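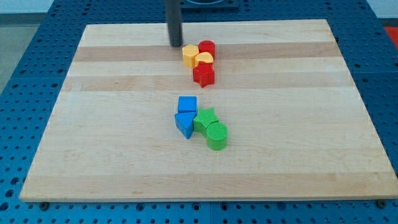 Butcher block board: oil it or leave it alone?
Forum: Home & Kids > Playroom
Started December 2018

fernham_dad
I have a maple-colored butcher block board that has been demoted from the kitchen. My daughter, age 3, has claimed it as the official place for shape blocks. The kitchen got a new board, so everyone won except me, who paid for both.

Question is whether I should keep oiling it. It was getting mineral oil every month when it had onions on it. Now it has a yellow hexagon on it.

twal_and_error
Leave it. Plastic doesn't care and neither will she. If the wood starts looking chalky, give it a wipe of oil and leave it overnight before the blocks go back.

Uzma Mughal
I'd disagree with leaving it. A dry board in a heated house can cup, and then you have a rocking board and a furious toddler. I let ours go from September until the holidays and one corner lifted enough to slide a pencil under. Oil both sides, the bottom too. People always forget the bottom.

kultix77
One corner lifting on one board is not a weather system. Mine has been under the train set for 5 years with no oil and it's as flat as my singing.

Uzma Mughal
Is it glued strips or a single slab? They behave differently.

kultix77
Strips. Also it may be screwed to the table. I forgot about that part.

Uzma Mughal
So it's flat because it's screwed down.

kultix77
I stand by the singing.

henedix
Different question, why a board at all? We gave ours a tray with a lip. Cylinders roll. I have pulled a red one out from behind the radiator with a coat hanger more often than I'd like to admit on a public forum.

fernham_dad
We had a tray. She wore it. The board is too heavy to wear, and that's most of its appeal. She also likes the stripes and uses them as roads. The star is apparently the mayor and has to park on a dark one.

henedix
Fair. Ours is run by the half-circle and it isn't going well.

twal_and_error
If you do oil it, go light. I overdid mine and every block picked up a greasy bottom, then the couch did. Wipe on, wait 30 minutes, wipe off, then wipe off again when you think you're done.

kultix77
Or sand it with 100 grit and paint it.

Uzma Mughal
Please don't paint a butcher block.

kultix77
It's got a hexagon on it, Uzma. Its career is over.

fernham_dad
Not painting it. I did one thin coat, top and bottom, after bedtime. This morning I was told the roads are closed and the mayor is upset. How long before it stops smelling like a salad bowl?

twal_and_error
Was it mineral oil or did you use olive?

fernham_dad
I'm going to go check the bottle.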